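Skirnent Wetland Trust
Progress report to the Lavoie Fund
Turtle nesting and pond habitat project, Wemunora Marsh
25th February

Summary

This report covers the second half of the first project year. The nesting bank work is finished, the pond work is partly finished, and the road fencing is behind schedule. Spending is within the approved budget. We are asking for one change to the timetable, described under Road fencing.

Nesting banks

The grant pays for new nesting ground for painted turtles and snapping turtles on the south side of the marsh. All 4 banks in the plan have been built. Each one is a low mound of sand and fine gravel facing south, set far enough back from the water to stay above the normal spring level. The mix came from the Hodosum pit, as agreed in the application.

The eastern bank slumped after heavy rain and had to be reshaped. We added a strip of coarse stone along the lower edge, and it held its shape through the December storms. The cost of the extra stone came out of the contingency line.

Wire covers for protecting nests from raccoons and skunks have been made up and are in storage. They will go out when the first females come up to dig. We have not recorded any nesting on the banks yet, and did not expect to, as they were completed after the laying season.

Ponds

Two of the shallow ponds on the Wemunora side have been cleared of cattail and deepened at the north end. We left a shelf of shallow water along one edge of each for wood frogs and spotted salamanders. A third pond was too soft for the digger and will be done by hand or left until late summer, depending on water levels.

Basking logs have been anchored in both cleared ponds. The contractor used rope in place of the chain we asked for. We have accepted this for now and will check the rope for wear at each visit.

Surveys

Visual surveys and trapping ran until the water got too cold. In all, 96 painted turtles were marked and released. Snapping turtle numbers were low, but the traps we used are better suited to smaller animals and we don't read much into it. Larger hoop traps are on order.

Road fencing

This is the part of the project that has slipped. The county asked for a revised drainage drawing before it would let us put fence along the shoulder, and the permit is still open. The posts and mesh have been bought and delivered. We would like to move the fencing to the second year, with no change to the amount.
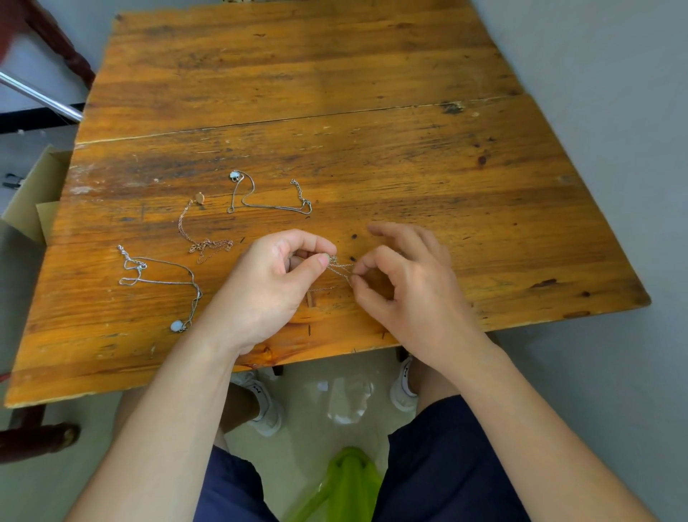
Until the fence is up, temporary crossing signs will be placed at both ends of the causeway. The county has agreed to these in writing.

Spending

Materials and contractor costs are slightly under budget. Travel is over, mainly from extra trips to deal with the slumped bank. The unspent fencing labor money is being held in the project account, and a full breakdown is attached as a separate sheet.

Next period

Nest covers out and checked daily in the laying season. Frog call surveys at the cleared ponds, starting as soon as the ice is off. Decision on the third pond. Fencing to start within two weeks of the permit, if the contractor is free - we have asked them to keep us on their list.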